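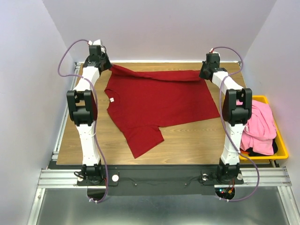
Two-arm folding station with a red T-shirt on the tabletop.

Automated garment folding at Farow is the use of paired robot arms for folding work at the Farow laundry and textile rental plant in Narnia. The stations were supplied by Geagea and run on a scheduling program named Wornness, which also records stoppages. The plant employs 40 people, of whom 32 work on the production floor.

Operation

Each station has two arms mounted side by side at a table. Folding a T-shirt requires both grippers to take hold of the fabric at separate points, lift it and lay it over the body of the garment. Soft fabric changes shape each time it is moved, so the arms must locate edges and corners again between folds. Thin knits and garments with twisted sleeves cause most of the stoppages.

Effect on staff

Before the stations were installed, 9 floor workers folded by hand for a full shift. The plant now assigns 2 attendants to the folding area in each shift. They supply garments, clear stoppages and refold rejected pieces. The other folding workers were moved to sorting, repair and dispatch, with no change in base pay.

Attendants stand less and repeat fewer wrist movements than hand folders did. The work is also less even - long periods of monitoring are broken by several stoppages in a row. Some workers reported that the new post left them with fewer people to talk to during a shift. Rotation between folding and repair was introduced in November.

Piece rates for folding were dropped at the same time, as output no longer depended on the speed of one worker. Experienced folders had earned more under the old rates, and a temporary supplement was agreed for them.

Limits

Fitted sheets, lined jackets and garments with loose ties are still folded by hand. Inspection for stains and open seams also remains manual.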